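Curham tries again with water meters, and the numbers still look soft

Curham says its new water meters will save the average home $150 a year. The town has said something like that before.

The plan, put forward on Monday, would swap out 2472 household meters for units made by Magesa. The new ones send a reading to the water office every night. Under the current setup, a reader walks the streets every 3 months and the bills go out after that. The town argues that homes with a hidden leak will hear about it sooner and pay less.

Maybe so. But the saving in the town's handout is an average, and the handout does not say how many homes have a leak to begin with. A household with sound pipes and a normal bill would save nothing from a faster reading. It would still pay the new meter charge, which starts in December and has no end date printed anywhere in the papers.

Flanstead, up the road, put in the same kind of meter two years ago. Curham's handout calls the results there "encouraging." It gives no figures. Flanstead's own yearly water report shows total use a little lower in the first year and back where it was in the second. The first summer was a wet one, so even the small drop is hard to credit to the meters.

Then there is the software. Readings would run through a billing system called Trikomum, sold under a separate contract. The price of that contract is left out of the savings estimate. Asked about this, the water office said the system "would be needed in any case," though the old one has been sending out bills without much complaint.

Residents who don't want a meter that sends out a signal can keep the old type, for a fee. The fee has not been set.
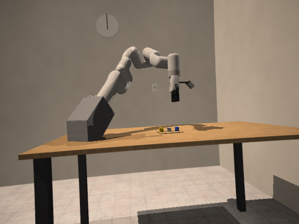 Will water bills go down once the new meters are in?

For most homes, there is no sign of it yet. The rate per gallon stays the same under the plan, and the meter charge comes on top.

The water office will take written comments until the end of the month. A full cost sheet, including the Trikomum contract, has been promised before the vote. It was also promised before Monday's meeting and was not in the packet.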